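十一月快过完了,飞行季也差不多收摊,趁还记得清楚,想把今年在阿迪斯特德(Adisstead)学特技飞行的事慢慢写一写。写得长,大家当睡前故事看就好,想到哪儿写到哪儿。

先说教练。我的教练叫 Ekkachai Intarasuk,大家都喊他老伊。以前在空军飞喷气教练机,后来进过表演队,飞右翼僚机,退下来以后就在我们这个小机场带学生。总飞行时间2,000小时出头那会儿他就不再往外报数字了,你问他,他就说“够吃饭”。

第一次见他是在机库门口,他蹲在地上给主轮打气,头也没抬,问我早饭吃了什么。我说没吃,怕吐。他说那今天不飞,去吃饭。我当时好委屈啊,开了那么久的车过来!后来才知道他对每个新学生都这样,空肚子上天晕得更厉害,他宁可让你坐在餐厅里啃面包,听他讲一上午的理论。

那一上午讲的东西我到现在还用得上。他拿两根筷子和一张餐巾纸,讲升力方向,讲为什么筋斗顶点要松杆,讲过载到底压在身体哪里。餐巾纸我带回家了,夹在飞行记录本里,上面还有一块咖啡渍。

我们飞的飞机叫 Milus,2个座位前后排,学生坐前面,教练坐后面。马力不大,老伊特别喜欢这一点,他说马力小的飞机会教你攒能量,高度和速度像钱包里的零钱,花之前得先想想从哪儿挣回来。我第一次听觉得这话有点土,飞了几个起落之后觉得真是这么回事。

座舱很窄。我个子不算高,膝盖还是会碰到仪表板下沿,冬天穿厚袜子脚后跟就卡得慌,所以我专门买了一双薄底的鞋,从四月穿到现在,鞋底快磨穿了也舍不得换(换了脚感就不对了,飞过的朋友应该懂)。

安全带要多说两句。特技用的安全带比普通的多几根,腰带一定要先收,收到你觉得有点过分,再收一下,然后才轮到肩带。顺序反了的话,肩带会把腰带往上扯,一倒飞人就往座舱盖上掉,手还得去够油门,狼狈得很。我犯过一次这个错,老伊在后座一声不吭,等我翻回来才慢悠悠地说:“舒服吗?”

还有口袋。上飞机前口袋全部掏空,笔、钥匙、手机、糖纸,一样都不许留。老伊有个铁盘子专门放这些,每个人飞之前往里倒,落地再认领。座舱里有一个松动的东西,倒飞的时候就可能滚到操纵系统里去,这个一点都不能开玩笑。我有一回在裤兜缝里摸出一枚硬币,吓得自己把衣服翻来覆去又抖了一遍。

第一个学的动作是副翼滚转。看起来最简单,推头、抬头、压杆,地平线转一圈就回来了。可我一开始老是忘了先把机头抬够,滚完一圈机头已经栽下去一大截,速度蹭蹭往上涨。老伊的办法是让我每次都把“抬、停、滚”念出声来,念到后来我在超市推购物车拐弯也在念,旁边的人都看我。

“停”这个字最要紧。抬完机头,杆要回到中立,停那么一瞬,再压。很多人抬着抬着就开始压,结果滚出来歪歪扭扭,像个开瓶器。我歪了大半个春天,五月里有个傍晚忽然就正了,没有什么秘诀,就是那天心里不急。

筋斗是另一种麻烦。拉起来之前要找一条地面上的直线,我们那儿用的是机场北边的运河,笔直笔直的,老伊说当年修运河的人一定没想到会帮到我们。进去之前机翼要平,拉的时候左右看翼尖,过了顶头往后仰,去找地平线从头顶上冒出来。那一下真的很美,每次都想多看一会儿!

当然不能多看。顶点速度小,松一点杆让它飘过去,然后下半圈又要慢慢把杆带回来。带早了筋斗是扁的,带晚了速度太大。我飞过各种形状的筋斗,有像鸡蛋的,有像字母的,老伊有一次说像他小时候画的太阳,我当夸奖收下了。
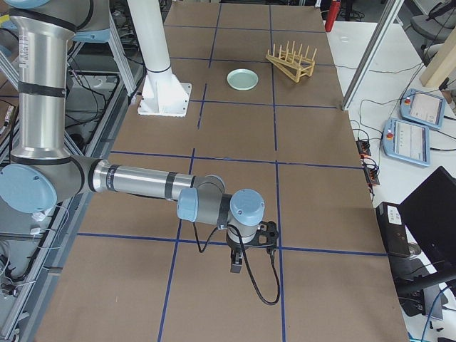 刚开始学特技飞行,会晕机吗?

大多数人头几次都会晕,多飞几次、每次飞短一点,身体就慢慢习惯了。

我自己头几回飞完下来脸都是绿的,要在草地上躺好一阵子。老伊的规矩是一觉得不对劲马上说,说了就平飞,看远处,开通风口,不丢人。他最怕学生硬撑,硬撑的人下一次还没起飞胃里就开始翻了。姜糖我试过,对我有点用,对我同期的一位朋友完全没用,这个因人而异,大家也别光听我的。

然后讲讲高度。我们训练有一条死规矩,所有动作必须在600米以上改平,低于这个高度,不管动作做到哪一步,立刻放弃,机翼放平,爬回去再说。老伊在后座会突然问“高度?”,你得马上答得出来。答不出来他也不骂人,就说一句“那咱们回家吧”,这一句比骂人难受多了。

每做一组动作之前还要转弯清空域,左边看一圈右边看一圈,上面下面都要看。周边有滑翔机,夏天特别多,安安静静的,白白的一片躲在云底下,真的很难发现。我现在走路过马路都要看得比别人久一点,家里人嫌我磨蹭,我觉得挺好。

到了七月开始学失速转弯,就是垂直拉上去,等速度快没了,蹬满舵,飞机像一扇门那样横着转过来,再垂直冲下来。我最喜欢这个动作,也飞得最烂。蹬早了拐个大弯,蹬晚了飞机就没气流可用,晃晃悠悠的。什么时候蹬?老伊说听声音,风声变薄的那一下。我说什么叫变薄,他想了好久,说你家水壶快烧干的时候听过没有。没听过啊!谁会去听这个!

不过飞多了还真能听出来。先是座舱盖缝里的哨音没了,接着整个人像被轻轻放下,杆也软了,这时候脚就该动了。我把这几样写在小本子上,一样一样对着练,练到八月底,十回里头总算有那么几回是像样的。

螺旋改出我想单独说一下,因为有朋友私信问过怕不怕。怕的,第一次进螺旋的时候我眼睛都是闭着的。老伊让我睁开,不要看转得飞快的地面,看机头前面那一点,然后按顺序来:收油门,副翼中立,反方向蹬满舵,推杆,等它停。不同飞机的手册写法不一样,一定要按自己那架的手册和教练的话来,千万别照着我这条帖子去试。

“等它停”三个字写着容易,在天上那一小会儿长得要命。手总想做点什么,总想再加一把。老伊说年轻时候他也这样,他的长机就在地面上让他坐在椅子里,闭着眼睛把整套动作从头做到尾,做完坐着不动,坐到长机说可以了才许站起来。他也让我这么练过,在机库的折叠椅上,椅子嘎吱嘎吱的。

既然说到长机,就聊聊他讲的编队故事吧。他说飞僚机最难的倒跟技术没太大关系,难的是整场表演你几乎看不到别的东西,眼睛一直盯着长机翼根上的某个点,观众在哪里、太阳在哪里、自己是正的还是倒的,全靠相信前面那个人。他飞了那么多场表演,一场都没看过,后来还是家里人把录像放给他看的。

我问他看完什么感觉,他说彩烟拉得有点散。

九月我们去了斯图库姆(Sturkum),参加那边的初级组比赛。说是比赛,气氛跟赶集差不多,草地上停满了各种飞机,有人在机翼底下支着小桌子吃饭,有人抱着毛巾擦座舱盖。我晚上住在奥恩加特(Ongart)镇上,旅馆楼下是家面包房,天还没亮就开始飘香味,我本来就紧张得睡不着,这下更睡不着了。

比赛要飞指定的一套动作,裁判坐在地面上,按图一个一个打分。角度偏了扣分,线画得一长一短扣分,飞出空域也扣分。飞之前大家都在草地上“走动作”,就是手当飞机,嘴里念念有词,脚下转来转去。远远看过去一大群成年人在那儿跳舞,谁也不觉得奇怪。

我走了不知道多少遍。动作卡贴在仪表板上,画的都是小图,箭头啊圆点啊三角啊,第一次看像天书,看熟了以后一扫就知道下一个干嘛。老伊教我用彩笔把每个动作的出航方向标出来,最怕的就是滚完一圈出来,忽然不知道自己朝哪边,那一刻脑子是空的,什么图都救不了你。

轮到我的时候风变了,从跑道方向转成侧风,把我一点一点往空域边上吹。前面几个动作还行,到失速转弯那里我蹬晚了,飞机歪着下来,我心里咯噔一下,后面那个滚转就忘了“停”。对,就是春天练了那么久的那个“停”。落地以后我坐在座舱里不想出来,有个素不相识的选手走过来帮我开座舱盖,递了半个三明治,什么也没说就走了。谢谢你,不知道你会不会看到这里。

最后排名第17。我打电话给家里,我妈问是不是很厉害,我说中间偏后吧,她说那也飞完了呀,平平安安回来吃饭。裁判的打分单我复印了一份,字很潦草,有一格写着“半径好看”,那是我的筋斗!我把那一格看了好多好多遍。

老伊看完打分单,用铅笔在失速转弯旁边画了个圈,又在滚转旁边画了个圈,折好还给我。回程他坐后座,一路没怎么讲话,快到运河的时候他说,来一个筋斗吧,随便飞,不打分。先爬高,再清空域,该看的都看了,然后我就拉了一个。是圆的,我觉得是圆的,他说差不多。

回来之后一直在补课。侧风修正我基础太差,现在每次飞都专门挑有风的时候(当然是在限制以内),沿着运河来回,练习在垂直线上估算自己被吹走了多少。再就是体能,过载大一点的动作,腿和肚子要提前绷住,呼吸要短,不能憋着气硬扛。我在家练的时候把猫吓跑过,它现在看到我往地上一坐就往沙发底下钻。

也有朋友问,完全零基础能不能直接学特技。我们这里的做法是先把普通的飞行学扎实,起落稳了,失速认得出来了,再去找特技教练聊。可以先约一次体验飞行,坐前座,什么都不用操作,感受一下翻过来是什么滋味。记得提前跟教练讲清楚自己的身体情况,吃什么药也要讲,别不好意思。

费用的问题不同地方差得太多,我就不写了,免得误导人。只说一句,油钱永远比你想的花得快,所以地面准备越充分越划算。我每次去之前都会把当天要飞的东西在客厅里走一遍,家里的地毯都走出一条道来了。

下个月飞机要进机库做年检,蒙皮拆开来查一遍,老伊让我去帮忙拧螺丝、擦零件,顺便认认操纵钢索都从哪儿走。我挺期待的,飞了大半年,都还没好好看过它肚子里是什么样子。要是他同意,我再来写一串机务的帖子。

有想问的就留在下面吧,我看到都会回,就是打字慢,回得可能有点长,大家多担待。我先去热饭了。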